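Tela atascada en la pinza manual Drekon: cómo soltarla

Si la mordaza se cierra sobre un pliegue y no vuelve a abrir, no tire de la tela. La malla interior se engancha y acaba despegándose. Nos pasó dos veces en marzo.

1. Suelte el gatillo y desconecte el cable de alimentación.
2. Espere 30 segundos.
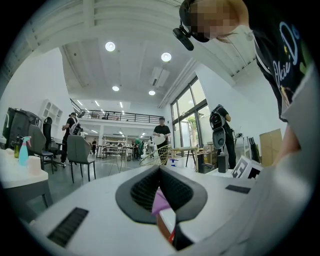 Tela rosa sujeta entre las dos mitades de la mordaza.

3. Separe las mitades a mano, sin destornillador.
4. Saque la tela por el lado del pliegue y revise la malla negra.
5. Conecte y abra en vacío. Si aparece el error 474, hay que recalibrar.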